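Re: [manip-learning] Clutter tests, flat objects

Thursday, January 4, 2024

> We tried your two-stage method at Stodico and got decent numbers on
> bottles, but anything flat on the cloth was hopeless. Did you leave
> flat items out of the Silel results? And how many demonstrations
> went into the hand policy?

No, they were left in. The Silel set has 3220 demonstrations, all done by teleoperation, and the hand policy was trained on the lot. For testing we ran 100 trials over 18 layouts, with the thumb posture fixed before each reach.

The split is the same as in the July draft. Stage one picks a target and brings the hand in with the four fingers together. Stage two opens the hand and closes on contact. Most of our failures on flat things come at the change from one to the other, when the thumb is already low and gets to the cloth before the fingers do.

The layouts mix easy and awkward shapes on purpose. In this one the block is right at the fingertips, with the mesh disc flat under the thumb and two bottles lying on their sides further off.
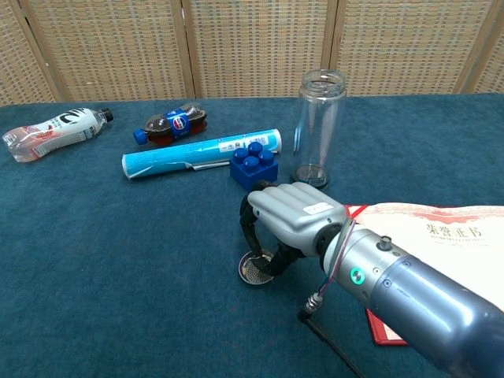 What we changed for flat objects

1. The hand now comes in higher and tilts late. This alone took failed grasps on thin items from 18 to 5 over the same layouts.

2. Clear plastic is masked by hand in the training data. The depth readings on it were too poor to use.

3. We dropped the wrist force term. It made the policy stop early on soft cloth.

Folders and loose paper are still bad and I would not claim otherwise. Wan is trying a push-to-the-edge move for those, but there are no results yet.

If you send your layouts I can run them on our table at Londow.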